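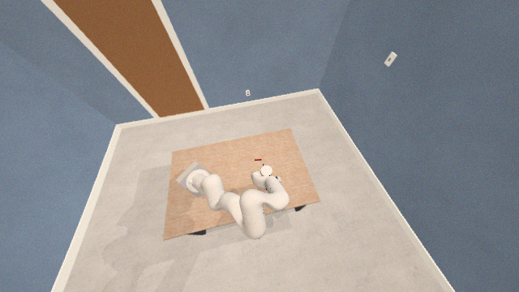
Simulation Exercise 2: Moving the Arm to a Target

Plisoscombe Robotics Club, Student Handbook
Prepared by Saranya Palaniappan, Club Advisor
Last revised 19/12/2020

Purpose

This exercise teaches members to bring the simulated arm to a small object on the table and stop in a position from which the object can be picked up. Every member must complete it before reserving time on the Chowdary bench in February. Members who have not finished Exercise 1 (Starting and Resetting the Simulator) should do so first.

Before You Begin

Log in to a lab workstation with your club account and open the Altik simulator. From the File menu, choose Open Room and select the room named "Blue Room, Single Table." The room loads with the arm mounted at one side of the table and a thin dark red bar lying on the wood. The bar is the target. Do not move it by hand with the object editor. A run in which the target has been edited will not be accepted.

Save a copy of the room under your own last name. The original file is shared by all members and must stay as it is.

Step 1. Check the base

Click once on the arm and open the Properties panel. The Base field should read "Fixed." If it reads "Free," the arm will tip when the simulation starts. Change the field to "Fixed" and save again.

Step 2. Find the position of the target

Click on the red bar and write down the three position values and the rotation value. All positions are measured from the center of the arm's base. Members often copy the values measured from the corner of the room, which appear on the tab beside them. Confirm that the tab labeled "Relative to Base" is selected.

Step 3. Set a waiting point

Create a point directly over the bar and name it WAIT. Use the first two position values of the target without change, and raise the height value until the tool clears the bar by a comfortable margin. Enter the rotation value so that the tool is turned to match the bar.

Run the arm to WAIT and pause. Turn the view so that you are looking down at the table, then turn it again so that you are looking from the side. An arm that seems to be over the target from one direction may be well short of it from another. Correct the point if needed and run it again.

Step 4. Watch the elbow

The arm can reach the same point with its joints bent in more than one way. In this room the elbow may swing out past the edge of the table. This is permitted, provided that no part of the arm touches the tabletop on the way. Turn on Contact Warnings in the View menu before each run. If a warning appears, add one point between the starting position and WAIT, placed higher than both.

Step 5. Lower the tool

Create a second point named READY, below WAIT and just above the bar. Set the speed for this move to 5 percent. The tool should come straight down. If it drifts to one side, change the move type from "Joint" to "Line."

Stop at READY. Closing on the bar and lifting it are covered in Exercise 3.

Step 6. Save and submit

Choose Export Log and place the file in the Exercise 2 folder on the club drive. A log may contain no more than 3,000 lines. Longer logs are usually the result of leaving the recorder on between attempts. Clear the recorder and repeat the run once from the start. For comparison, the instructor's log has 1,426 lines.

Common Problems

The arm does not move when Run is pressed. The simulation is paused. Press the space bar.

The message "Point Out of Reach" appears. Check the sign of each position value. A missing minus sign sends the arm toward the wrong side of the base.

The bar slides or jumps. The tool has touched it. Reset the room, raise READY slightly, and try again.

The arm shakes when it stops. Reduce the speed of the last move and reload the default Odico motor settings.

Assistance

Questions about the software should be directed to Muthu Subramaniam, Lab Assistant, during open lab hours. Please bring your saved room file and your written values from Step 2. Requests for additional time must be made to the Club Advisor before the submission folder closes.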